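Serving packaged snacks on a plate: small tips for the table

Nov 4, 2025

In my home the guests come often, and most of the time I do not bake. I open the cupboard and take what is there, a wafer, a small cake, some crackers in their own wrapper. For many years I put them on the table just like this, in a pile. Then my neighbor Gareth Treloar had his 70th birthday and I helped to set the tables for it, and I learned a few things which I still use.

Choose the plate first

A plate with a raised rim is better than a flat one. Wrapped snacks are slippery, and on a flat plate they slide off when you carry it. My everyday plates are from Dramov, 17 centimeters across, and they hold one or two small packages well. For a bigger group I take the large ones and do not fill them to the edge.

About color: a dark plate is kind to you. It does not show small scratches so quickly, and a bright wrapper looks cheerful on it. White plates on a white table are elegant but I find that people put their elbow on them.

Give each person one plate

One big bowl in the middle sounds easy, but then everybody must stretch, and the shy guest takes nothing. I prefer one plate for one person with one thing on it. If somebody wants more, the rest is in the kitchen.

Put the plate well in from the edge of the table, a hand's width at least. With children I go even farther in.

Wrapped or unwrapped?

Leave the wrapper closed if you set the table early. An opened wafer becomes soft in one afternoon, mostly in summer. I had this problem last April, when I opened a whole box in the morning for a party that began at five. Nobody complained, but I tasted one and I was ashamed.

If the package is small, lay it a little diagonal on the plate. It is easier to take hold of one end this way, and it looks less like something that was dropped there. A blue wrapper across a dark green plate is already enough decoration for a plain white table.
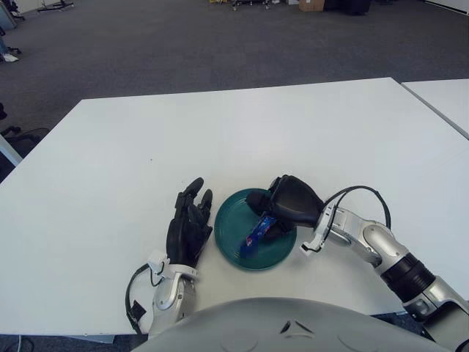 Two tables pushed together

When one table is too short, I add a second of the same height. Check the seam with your palm. If one side is higher, fold a piece of cardboard and put it under the legs of the lower table. Do not place any plate or glass over the seam, even if it feels flat.

Opening without crumbs

Hold the package low over the plate and pull the seam at the back slowly. Do not tear across the top with force — the wafer jumps out and you have crumbs on the floor. For older hands I cut a small notch with scissors before the guests come, only in the edge of the wrapper, so that it stays closed.

Empty wrappers can stay on the plate until the end. If you have a small bowl for them, even better.

Cleaning after

A matte white table shows chocolate very well. I mix 500 ml of warm water with a few drops of Vama dish soap, wipe with a soft cloth, and then wipe again with clean water. Do not use the rough side of the sponge, it leaves shiny spots.

Carpet under the table is more work. First let the crumbs dry, then vacuum, and only after this use a damp cloth if there is a stain. Chocolate I lift with a spoon when it is hard.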